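Section 6: Putting together your letter-writing evening

You have your venue and you have your date, so now comes the part we love most! A letter-writing evening is the backbone of the Walholm campaign year. People come in from the cold, sit down with a pen, and write to someone in prison or to the minister who could let them out. This section takes you from an empty room to a full postbag. If you haven't yet registered your group, go back to Section 5 first, as you'll need your group code for step 2.

Last revised 4 February 2021

Before you start

You will need:
Your group code
The current case sheets (one set per table)
Plain paper, lined paper and envelopes
Black or blue pens, plenty of them
The sign-in sheet and the consent slips
A box with a lid for finished letters

Note: Case sheets go out of date quickly. Someone may have been moved, released or put on trial since the last batch was printed. Always download a fresh set on the day before your event, even if you ran one the week before.

Choosing your cases

1. Log in to the Grider case library with the email address you used to register.

2. Type in your group code and press Show cases. You'll see every case that is open to local groups, newest first.

3. Pick two or three. It is tempting to take the lot (we know, they all matter!) but people write better letters when they've had time to read one story properly and ask questions about it.

4. Check the coloured band at the top of each sheet. Green means you may write to the prisoner and to the authorities. Amber means authorities only. Red means the case is on hold, so please don't write at all until the band changes.

Caution: Never post a letter on an amber case to the prisoner or their family. A well-meant card can bring a search or a lost visit. If you're unsure, ring the case desk before you print anything.

Setting up the tables

5. Put one case on each table and keep the sheets together in a clear folder. Mixed-up sheets lead to letters with the wrong name in them, and those have to be thrown away.

6. Lay out the paper, pens and envelopes where everyone can reach them. Leave elbow room. Writing by hand takes more space than you'd think, and there will be mugs.

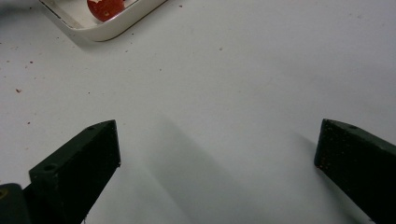 7. Stand the sample letter at the end of each table. The Dehghan letter in your starter pack is a lovely one to use: short, polite and clear about what it asks for.

8. Place the posting box near the door, with the sign-in sheet beside it.

Helping people write

9. Welcome everybody and read each case aloud. Go slowly over the names, and say them twice so that people feel happy using them.

10. Explain the three things every letter to an official should have: who you are writing about, what you are asking for, and your own name and town. One side of paper is plenty.

11. For letters to prisoners, suggest cheerful everyday subjects such as the garden, the weather, a football result or a drawing by one of the children. Leave out politics, religion and any mention of the campaign itself.

Note: Some guests will freeze in front of a blank page. Offer them a card to sign first and they'll very often go on to write a whole letter!

After the event

12. Read through the finished letters before sealing them. You're looking for a full address, a signature and nothing that breaks the rules on the case sheet.

13. Count the letters and enter the total under My group, then Log an event. Please do this even if you only managed a handful. Last June our groups logged 2822 letters in a single month, and every one of those totals was typed in by somebody like you. The target for this year is 4000, and we think you can beat it.

14. Post everything within 5 working days. Groups near Geltley can drop their box at the office there and we'll frank the letters for you.

15. Shred the consent slips once you have sent out your thank-you emails.

Caution: Don't put photos of finished letters online if the prisoner's address or the writer's name can be read.

If you get a reply

Replies do come, sometimes many months later, and it's a wonderful feeling when one lands on the mat. Keep the envelope, make a note of the date it arrived and send us a scan using the Replies form. Please wait for an answer from the case desk before you write back or share it with your group.

Go on to Section 7: Street stalls and petitions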